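The long way round to a good reading light

Hamish Treloar reads for a living. He proofs novels and local histories for small presses from the back bedroom of his house in Arnalby, and for nine years he did it under a single ceiling globe.

"I thought my eyes were going," he says. "I'd had two new pairs of glasses before I looked up."

The fitting was behind his chair, so his own head and shoulders threw a shadow across every page. He bought a second-hand desk lamp on a Thursday and finished a 403-page manuscript under it by the following week. The headaches he had put down to age eased off over the next month.

Most Australian houses are lit from the middle of the ceiling. It is the cheapest way to wire a room and it suits walking about, vacuuming and finding your shoes. It is poor for anything done sitting down. Downlights have made this worse in some homes, because they are set out in a grid before anyone knows where the furniture will go.

Conceição Seixas, a lighting designer in Ashby, spends much of her time talking clients out of more downlights. Her usual advice is to leave the ceiling alone and put light where the hands are.

"People ask me for a brighter room," she says. "I ask them what they're trying to see."

Her first suggestion is usually a lamp with a neck or arm that can be moved. For a right-handed writer it goes on the left, so the hand doesn't shade the line. Left-handers should swap it over. The lower edge of the shade should sit just below eye level, which keeps the globe out of view and stops glare coming off glossy paper.

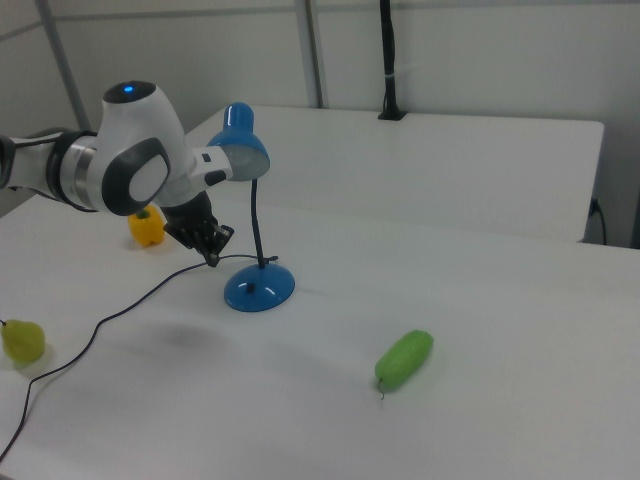 A blue desk lamp with a black gooseneck stem and a bell-shaped shade.

The globe matters as much as the lamp. Watts tell you what it will cost to run. Lumens tell you how much light comes out, and both figures are on the box. Colour is printed there too, in kelvins. Seixas uses warm white in living rooms and bedrooms and something a little cooler over a sewing table, where navy thread has to be told from black.

Shayne Wihongi and Tane Katene run a repair bench at the back of a hardware shop in Nenard. Old lamps come in most weeks, many of them from deceased estates. The usual faults are a worn switch, a cracked lampholder or a flex gone stiff where it enters the base.

"If the cord's perished, don't tape it," says Katene, a licensed electrician. "Unplug it and bring it in."

A rewire with a new plug and switch costs $50 at the bench. Wihongi does the cleaning and the paint. Dented metal shades can often be pushed back into shape from the inside, though enamel tends to chip, and she would sooner leave a small dent than lose the finish.

Treloar has since bought another lamp for the kitchen table, where he does the crossword. The ceiling light in the back bedroom still works. He turns it on to look for his glasses.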